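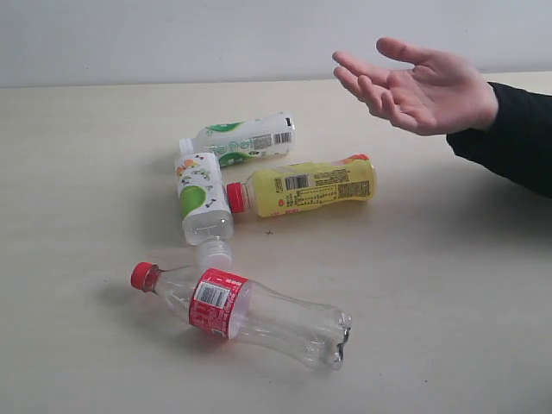
Plorby Handover Rule Cards, Second Edition

Code: 1137
In stock, ships from Skerdale

I wrote the first set of these cards for my own shop floor, mostly out of irritation. We had a perfectly good risk assessment in a binder, and people would walk up to the arm and stick a hand out whenever they felt like it. So I boiled our house rules down to cards you can hang next to the cell and read with gloves on. Siu-fong Kan redrew them all for this edition and they look so much better (my arrows were terrible!).

What you get

18 laminated cards, letter size, punched in two corners
One wall ring and 2 spare hooks
A dry-erase sign-off sheet for shift changes
A short booklet on writing your own limits for speed and grip force

What's on the cards

The set covers one job only: an arm picks something up off a table and gives it to a person. Bottles, cartons, small tools, that sort of thing. Each card has one rule in big type and a blank box where you write in your own number. I don't print speeds or forces on them. Those have to come from your risk assessment and your robot's manual, and I'd be nervous about anybody who copied mine.

Card 3 is the one I get the most mail about. It says the person's hand goes out open, palm up, and stays put until the object arrives -- no reaching up to meet the jaws. Card 4 is its partner and tells the arm side what to do: come in slow, stop short, and wait for a clear take before letting go.

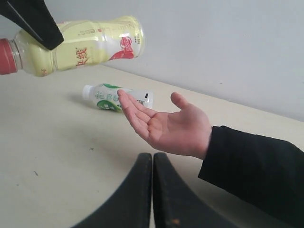
Grip approval goes item by item in this set, and that's the part folks try to skip. Card 7 makes you list every object the arm is allowed to hand over, with its size and where the jaws should close on it. Mixed drink bottles are a great case for it. The big one with the red cap is being held sideways by the shoulder, up in the air with an open palm waiting below, and the little green and white one still on the table is a different size altogether, so it gets its own line on the card. Same goes for dented bottles. If yours come in crumpled, test them crumpled and write that down too.

Which version do I need?

The standard set is English only. Morena Dal Bello put together an Italian set in March, and you can order it with the same code, just leave a note at checkout. If you run a Meinecke wall rail, ask for the long hooks (they're free, I just forget to pack them).

Please read before you buy

The cards are a training and reminder aid. They don't replace your guarding, your stop button checks or the standards that apply where you work. They won't certify anything either, so please don't tell your inspector I said they would!

Goes well with

Plondero floor tape, yellow and black
Blank rule cards, pack of 7
Replacement sign-off sheet

Page updated 22 July 2026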